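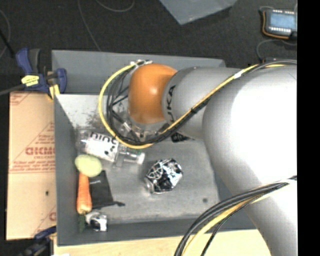 KUKA arm over the picking bin, with the yellow and black cable loops at the orange joint.

Cable loops on picking cell arm pull tight near the bin wall

Posted by Cundville Cell Support

Our department maintains one bin-picking cell, entered in our records as Mandagi. The cables to the end-of-arm hardware run outside the arm and are held with tape on the diagonal run and a black tie farther down. When the arm reaches for items close to the left wall of the bin, the yellow loop draws tight and the controller reports a lost gripper signal. The fault clears once the arm returns home. It has occurred 4 times since March. We request advice on the correct amount of slack, and on whether the tape should remain.

Plomel Maintenance Desk

An intermittent signal that follows arm position usually indicates a strained conductor or a connector under side load. Please proceed in this order.

Place the cell in manual mode at reduced speed and remove all items from the bin. Jog the arm to its farthest reach at each corner, then turn the last joint to both ends of its programmed range. Stop at each position and examine the loop. It should keep a visible bend at every one – if it straightens, it is too short.

Remove the tape. Tape creeps under repeated motion and leaves residue on the jacket. Replace it with 2 hook-and-loop straps, closed so that the bundle can still slide slightly. The yellow cable should be secured separately from the black bundle, as the two do not bend at the same rate.

Inspect the connectors at the joint while power is off and locked out. Any cable with a flattened or cracked jacket should be replaced. Our own cell is inspected every 500 hours of operation.

Nomach User Group

Check the loop does not catch on the bin edge too. We added around 2 inches of slack and had no further faults. Ours is a smaller arm.

Cundville Cell Support

The loop straightened at the left rear corner only. The straps have been ordered and will be fitted on Saturday – the cell will run on the right half of the bin until then.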